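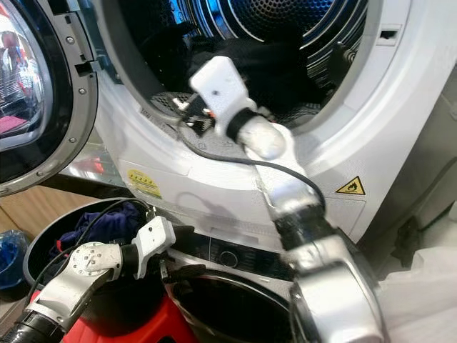
Old signs are the easiest pictures in the world to take, a reader of our last edition complained, so why give them a whole chapter? The complaint is fair. Point a camera at faded lettering and people will say they feel something. What they feel, and whether the photograph had much to do with it, is harder to settle.

Take the painted wall in Clarkville that reads MAKRIS in letters almost 11 feet tall. Students come back from it with warm, golden prints and captions about simpler times. Few of them can say what Makris sold. The warmth usually went in at the editing stage.
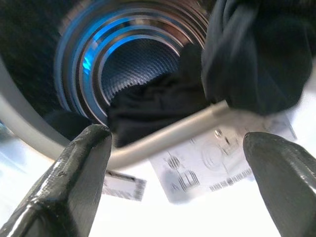 4.1 What a sign can prove

A sign proves that someone paid for it. It doesn't prove that the business did well, that the town was fond of it, or even that the paint is old. The Flultley sign over the bus station looks like a relic and was put up last November. Before you write "vintage" under a picture, find a second source – a phone book, a permit, a dated print.

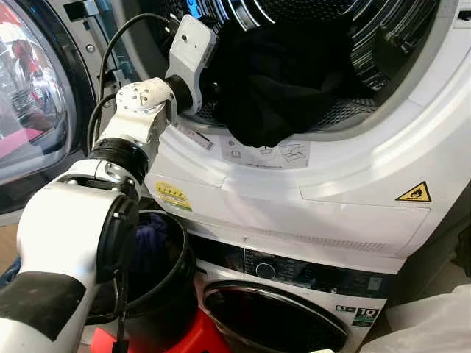 Exposure is where many sign pictures start to mislead. A meter pulls bright paint toward gray and dark paint the same way, and the result gets praised as "weathered." You can practice at home before you go out. A white dryer with a dark garment at the mouth of its drum will test your metering as hard as the Triratness billboard does. Take 9 exposures, change nothing else, and compare them before you read section 4.2.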